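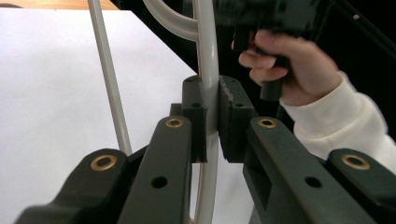
Fig. 1. Light gray plastic tube, smooth finish.

Jutthorpe Evening College
Materials for Non-Engineers
Handout 5: Plastics in Use
Revised March 18, 2018

Bring this handout to both sessions. The reading is in the Dolletti course reader, pages 22 to 98. Skip the section on paints for now.

1. Two families

Plastics are made of long chain molecules called polymers. For this course we sort them into two families by what happens when they are heated.

Thermoplastics soften when heated and harden again when cooled. This can be repeated, although the material usually gets a little worse each time. Polyethylene, polypropylene, polystyrene, nylon and PVC all belong here.

Thermosets harden through a chemical reaction that links the chains together. After that they don't melt. If you heat one enough, it chars or breaks down. Epoxy glue is a thermoset. So is the melamine used in some dinner plates, and so is Bakelite, which you will meet in old radios and light switches.

Most of what you own is thermoplastic. Most of what is holding it together, if it is glued, may not be.

2. Shaping

Injection molding. Melted plastic is forced into a closed metal mold, cooled, and pushed out. The molds are expensive and the parts are cheap, so the method suits large runs. Look for a thin line where the mold halves met, a small rough spot where the plastic entered, and round marks left by the ejector pins.

Extrusion. Melted plastic is pushed through a shaped opening, much like pasta dough. The product has the same cross-section along its whole length. Pipe, tubing, window trim and the coating on electrical wire are made this way.

Blow molding. A soft hollow piece is inflated inside a mold. Used for bottles.

Thermoforming. A heated sheet is pulled down over or into a form. Corners often come out thinner than the flat areas – check a yogurt cup or a takeout lid.

3. Stiffness, strength, toughness

Students mix these up every term, so they will be on the quiz.

Stiffness is how much a part resists bending or stretching. Strength is how much stress the material can take before it fails or is permanently deformed. Toughness is how much energy it absorbs before breaking. General-purpose polystyrene is fairly stiff but not tough, and it snaps with a clean edge. Polyethylene is much less stiff and hard to break by dropping.

Shape matters as much as material. For a solid rectangular bar in bending, doubling the depth makes it eight times as stiff. Doubling the width only makes it twice as stiff. Designers use ribs and folded edges for this reason, and a hollow tube is a good way to get stiffness without much weight.

4. Creep

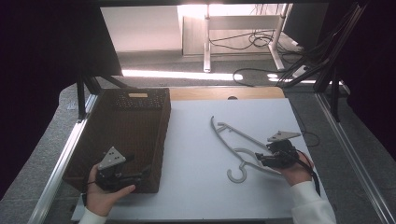

Creep is slow deformation under a steady load. Metals at room temperature creep very little, but many plastics do it readily. A shelf liner sags, a strap gets longer, a bolted plastic joint goes slack over a winter. The load can be far below what would break the part on the first day. A gray plastic clothes hanger like the one lying to the right of the basket makes a good case for study. Hang a heavy coat on a hanger of that kind and the arms bend a small amount at once, which is elastic. Leave the coat there until October and there may be further bending that does not fully go away. Temperature makes a large difference, so the same hanger in a hot attic is a different problem.

To limit creep, a designer can use a thicker section, pick a stiffer grade, add glass fiber, or keep the load off when the item is not in use.

5. Aging

Sunlight breaks polymer chains near the surface. The part fades, turns chalky and then cracks when flexed. Carbon black is a common and cheap protection. Heat and oxygen do similar damage more slowly. Flexible PVC also loses its plasticizer over time and gets hard, and the lost plasticizer can leave a sticky film on whatever it was stored against.

6. For next session

Find one plastic item at home that has bent, faded or cracked. Write half a page: what family the plastic probably belongs to, how the item was shaped and what evidence you see, and which process from sections 4 and 5 explains the damage. Small items may be brought in. No batteries, please.

The quiz is worth 20 percent of the grade and covers sections 1 to 4. We meet in the Ternov Building, room 1748 – the Śliwiński Room is booked for the rest of the term.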